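Druneo Opens Fall Repair Classes at the Kirui Workshop

24 June 2025

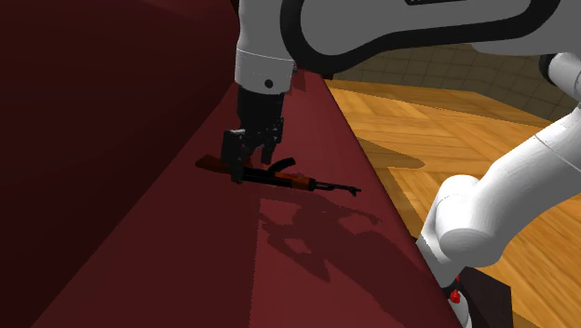 Computer rendering: a white robot arm above a dark maroon-red object.

Druneo is delighted to announce that sign-ups are open for its fall season of home repair classes, starting in September at the Kirui workshop. The new season has 301 places, the most the school has ever offered, and every one of them is open to complete beginners!

Classes cover the jobs that pile up in most homes: dripping faucets, sticking doors, torn window screens, wobbly chairs and lamps that flicker. Each course runs for five evenings, with three hours at the bench every time. Students are welcome to bring something from home to work on, as long as they can carry it up the front steps.

"I love the moment when a person picks up the screwdriver and stops asking me if they're allowed," said Kai Böttcher, who leads the teaching program. "We had such a good time with the chair class in spring – people were still gluing when we wanted to lock up – so we're running it twice."

The fall season also brings a brand-new sewing course, requested by many former students. It starts with buttons and hems and moves on to zippers, pockets and worn elbows. Sewing machines are provided, and anyone who would like to learn on their own machine can bring it along. A separate evening on sharpening kitchen knives and garden shears will be held at the end of the season.

Druneo began as a small tool library in Bernura, where neighbors borrowed drills and ladders and often stayed to ask how to use them. The library is still going strong. Its shelves now hold 2455 items, and anyone who signs up for a fall course can borrow from them free of charge until the course ends.

Course fees include wood glue, thread, washers, sandpaper and other basic supplies. Reduced fees are available for students, retirees and people who are out of work, thanks to support from Gotent. Please ask for the reduced rate when signing up; no paperwork is needed.

Sign-ups are taken at the front desk of the Kirui workshop and at the tool library in Bernura. Full course outlines can be picked up at both places. Reporters who would like to sit in on a class are warmly invited to contact Kai Böttcher through the Druneo office.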